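Basement washroom

A basement washroom is a room below street level given over to washing the hands, face and teeth, and, in most households, to whatever else needs a tap. It is distinguished from the bathroom proper by the absence of a bath, and from the laundry by the absence of any intention to do laundry. The type is common in older terraced houses, where it was usually put in by an owner who had grown tired of queuing on the landing.

Origins

The early history of the basement washroom is poorly recorded, as few people thought it worth writing down. The fullest account is by Yanti Pelupessy, whose survey of the terraces of Skorkinard took in 1,445 houses and found a washroom below ground in 344 of them. Of those, 363 were claimed by their owners, a discrepancy Pelupessy puts down to pride. Many had begun as coal stores or sculleries. The conversion consisted of a basin, a light and a lick of paint, in that order, and the paint was often put off.

In the neighbouring district of Pereck the room was known as the "downstairs upstairs", a name that has since died out without much protest.

Layout

The basin is generally set into a counter against the driest wall, or the wall believed to be driest at the time. Brick is frequently left bare. Owners describe this as a matter of character, although Pelupessy notes that the price of plaster rose sharply in the same years that character became fashionable.

Pipes run across the ceiling, that being the floor of everything above. They may be boxed in, painted to match, or left as they are and remarked on by guests. A tall visitor learns their arrangement quickly. Lighting is most often by fluorescent tube, a form of illumination that flatters no one before breakfast but does at least show where the soap is.

Floors are pale grey more often than not. Pelupessy gives five reasons for this, of which the most convincing is that the dust is the same colour.

The counter

The counter is the chief subject of disagreement in the literature. Elli Kallio, in her short book The Shelf That Wasn't There, argues that the washroom counter is never really a place for washing things and should be understood as a sort of harbour, where objects put in on their way to somewhere else and fail to leave. She records a hairbrush that stayed for eleven years in a house in Egan and was eventually included in the sale.

The so-called Hoden rule, named after the lodging house where it was pinned to the door, holds that nothing may stand on the counter that would be harmed by a splash. It was widely admired and is not known to have been followed. Lodgers at Hoden got round it by using the windowsill, until the windowsill acquired a rule of its own.

Cups and glasses

Drinking vessels form a class apart. They come down from the kitchen on various errands and are seldom sent back, so that a washroom of any age will hold several, none matching. Kallio divides them into the working and the retired. A clear glass with a toothbrush standing in it is plainly working, whereas a dark blue mug and a white cup side by side on the same counter could be either, and only the household can say. Cloths follow a similar career, and one left crumpled at the end of the counter, a pink one for instance, is regarded by Kallio as the surest sign that a washroom is in daily use. She is less forthcoming on the subject of who ought to fold it.

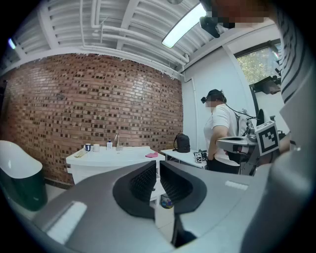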